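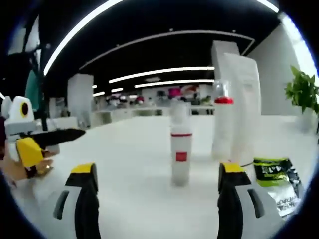

4. Recording the two-hand set

The Ulirel method learns from what your hands do, and it learns your bad habits as eagerly as your good ones. Each take in this set needs both grippers in play and at least one object the policy will be tempted by and should leave alone. With the white bottle as the target, a clear bottle and a crumpled snack bag on the same table do the tempting nicely. Start with the fingers open and touching nothing.

4.1 Put on the wrist strap before you lift the gripper. Floors are hard and Stotomeo charges for fingers.

4.2 Name the session in Srour. "test2_final_new" is not a name.

4.3 Hold still for 2 seconds, then begin. The trimmer looks for this pause and will happily eat your first move if it can't find one.

Note: Keep the lights on and leave the background alone. In our trials, a policy trained on 2000 takes in a tidied room did worse than one trained on 335 takes in a messy one. We had spent a week tidying.

4.4 For the single-object takes, stand the object upright and bring the fingers in until the two yellow tips are level, one on each side of its base. Stop there before you close.

Caution: Clear caps confuse the depth estimate. Line up on the solid part of the object – the white base of the perfume bottle, say – and ignore the see-through part.
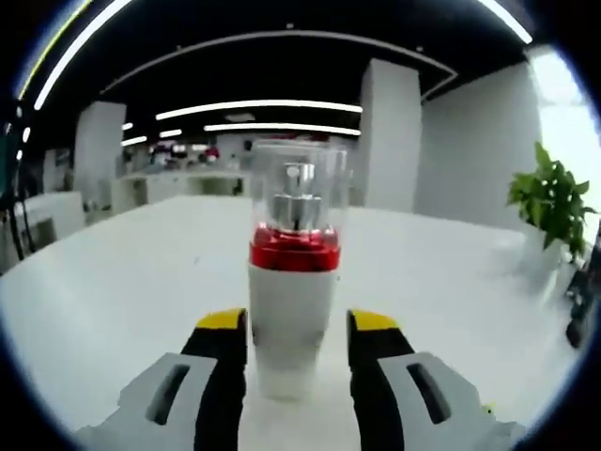

4.5 Close slowly, lift, set down, open. If you fumble, finish the take anyway and tag it "miss". Iser sorts these out later, and it needs them.

4.6 Upload before you break for lunch. The full set is 2765 takes, and a full card stops recording without a beep.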